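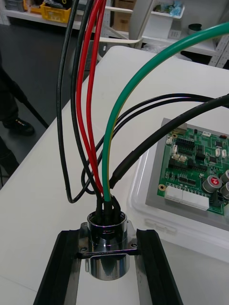
Robotique appliquée – notes de la séance 6
Visite de l'atelier Eder : la saisie de connecteurs câblés
Notes mises au propre le 16 juillet 2018

Merci encore à toutes celles et à tous ceux qui ont fait le déplacement, et merci surtout à Chathurika Nanayakkara, qui nous a gardés bien au-delà de l'heure prévue et qui a répondu à toutes les questions (même à celles que j'aurais dû vous interdire de poser !). Je reprends ici ce qu'il faut retenir de la démonstration, avec quelques compléments que je n'ai pas eu le temps de donner sur place, le bruit du compresseur n'aidant pas.

1. Saisir par la bride
Revenez un instant à la vue prise depuis le poignet du robot. Les deux doigts noirs serrent la bride carrée du connecteur par ses bords gauche et droit, et le corps chromé reste debout entre eux. Un cylindre lisse tenu par sa paroi peut tourner sur lui-même dans la pince ; une bride à bords droits donne au contraire une orientation franche, et c'est elle qui servira de référence au moment de l'insertion. Chez Eder, la consigne de serrage pour cette famille de pièces est de 14 newtons. Plusieurs d'entre vous ont proposé davantage, et je comprends le réflexe, mais relisez d'abord le chapitre de mars sur les contacts plan sur plan.

2. Le chrome et la caméra
Le métal poli renvoie tout ce qui l'entoure, les fils comme les surfaces blanches, en longues traînées courbes. Pour un détecteur de contours, ces traînées sont autant de faux bords. L'équipe a essayé le logiciel Damska avec ses réglages d'origine, puis en limitant la recherche à la bride et à ses trous de vis, et la seconde solution a été retenue. Sur 139 essais de localisation, 51 échouaient avec la première méthode ; je vous laisse calculer le taux et surtout réfléchir à ce qu'il signifierait sur une ligne de production.

3. Les fils, notre vieux souci
Des fils noirs, deux rouges, un vert à filet jaune, un câble plus épais qui file au-dessus de la carte électronique posée dans son bac transparent : chacun a sa raideur et tire un peu de son côté. Le modèle de corps rigide que nous avons utilisé tout le semestre ne dit rien de ces efforts. Madame Nanayakkara conseille de mesurer le couple au poignet juste après la prise, puis de le retrancher pendant l'approche – méthode simple, un peu grossière, qui rend bien service tant que les fils ne s'accrochent à rien. Pensez aussi à la trajectoire de dégagement, que l'on oublie volontiers.

À préparer pour la prochaine fois
Un compte rendu de deux pages par binôme, avec un schéma de la prise et le bilan des efforts sur la bride. Ceux qui ont choisi le sujet Lellwood peuvent remplacer le bilan par une étude de trajectoire. Lecture : polycopié Sumomis, page 67 et suivantes, en sautant la démonstration en petits caractères si elle vous décourage. Mon bureau reste ouvert après le cours, venez avec vos brouillons.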